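Weighing my trash (and why I love it now)

Back in May I started weighing my household trash. Friends have been teasing me about it ever since, so I figured I'd finally write it all down, because I'm having such a good time with this!

It began with a week in Riihimäki, staying with my old roommate Idun Fagerlund. Idun has a row of sorting bins under the kitchen sink, and for the first two days I stood there with every yogurt lid in my hand like I was taking a test. Paper here, metal there, food scraps in the little bucket with the lid. By the end of the visit I was doing it without thinking, and when I got home I opened my own trash can and everything was just in there together. Coffee grounds on top of a cereal box. I was kind of embarrassed for both of us, me and the can.

So I bought a luggage scale. You hook the bag on, lift, and read the number. I keep the log in a green notebook that used to be for recipes. My first full two weeks, the total was way more than I would have guessed, and most of it was food. Wet, heavy food that I had paid for! Half a cabbage. Rice. A bag of salad that had turned into soup (sorry).

I posted that first number on the old blog and got more mail about it than anything else I've ever written.

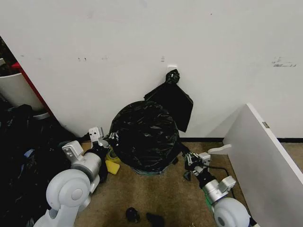

Aishwarya Gounder wrote that weight is the wrong thing to track, and that I should go by how many times I take the trash out, since plastic wrap weighs next to nothing and still fills up a bag.

It's a fair point and I thought about it for days. I do both now. The notebook has a column for weight and a column for trips to the curb, and they tell different stories. Weight is almost all kitchen. Trips are almost all packaging, and the month I ordered a desk lamp, a blender and two pairs of shoes online, the trips column looked terrible even though the weight was lower than ever.

The biggest change by far was the compost tumbler. I got a secondhand Rollisix from a couple who were moving away, and it lives behind the garage. I give it a few turns every morning with my coffee in the other hand. The first batch was slimy because I was feeding it nothing but kitchen scraps. I started tearing up egg cartons and dry leaves and tossing those in too, and the difference was amazing – it went from swampy to smelling like the woods. I paid 50 dollars for it and I would have paid more. (Don't tell them.)

The other thing that helped was a refill shop called Ritska, over by the library. You bring your own jars, they weigh them empty, and you fill up on oats, lentils, dish soap, whatever you need. I was nervous the first time and spilled popcorn kernels all over the floor, and the man at the counter just handed me a broom and kept chatting. I go every couple of weeks now. The peanut butter is ground right there and it's so good that I have to be careful with it. 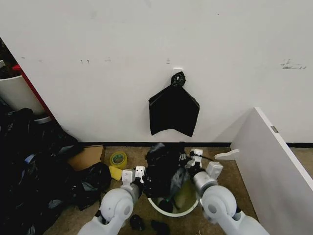
Do you still need trash bags if you compost everything?
I do, just far fewer of them. There's always some stuff that can't go anywhere else, like chip bags and broken rubber gloves, and I would rather have it tied up neatly than loose in the can. I still buy the plain black ones. I tried going without a liner for a month and spent most of that month scrubbing the can with baking soda.

Okay, numbers! My best stretch so far was 14 days with 1,905 grams of trash in total. I took the bag off the scale, put it back on, got the same number and did a little dance in the driveway. My neighbor waved. The very next stretch was worse because I had people over for dinner and we ate crab legs, and I regret nothing.

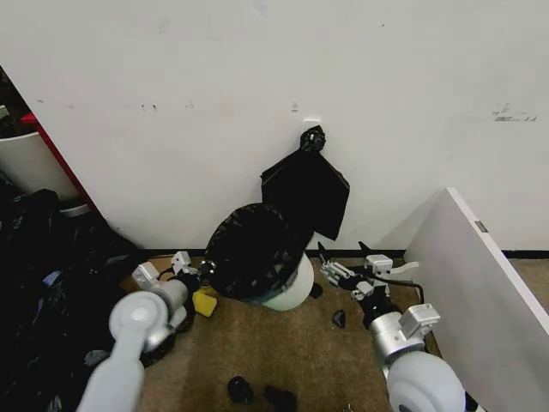 White bucket by the baseboard, with black fabric over the top.

A few things I've learned that might save you some trouble. Freeze your scraps if you can't get to the compost every day. I use an old ice cream tub and it doesn't smell at all. Put the food that needs eating at eye level in the fridge – I moved the vegetables up and the jars of mustard down, and we started eating the vegetables. And write the date on leftovers. I use masking tape and a marker, and I went through a whole roll before I got in the habit of peeling the old tape off first.

Soft plastic is still my weak spot. Bread bags, the wrap on toilet paper, the little windows in pasta boxes. There's a drop-off at the Brirkasik building downtown that takes the clean, dry kind, so I've been saving it up in a pillowcase. Stretchy film goes in, crinkly film mostly doesn't, and I had to ask twice about bubble mailers (no, unless you peel off the paper layer).

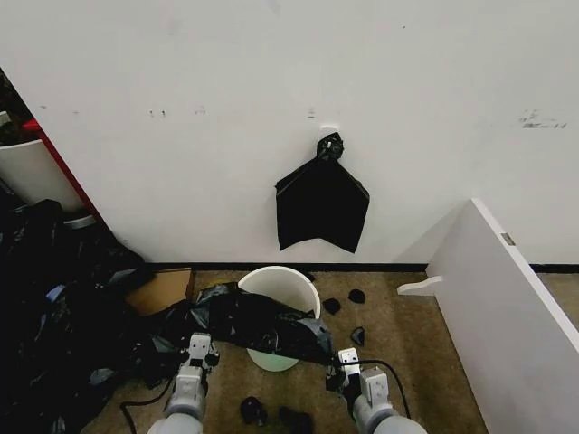

Black bag hanging from its hook on the wall.

Next up is the bathroom, where I haven't even tried yet. I have a bar of shampoo waiting in the cabinet and I'm a little scared of what it will do to my hair. If you've switched over and your hair is curly, please leave me a comment and tell me which one you use and how long it took to get used to it. I'm also looking for something to do with 200 twist ties, which is what I found in the drawer when I cleaned it out last night.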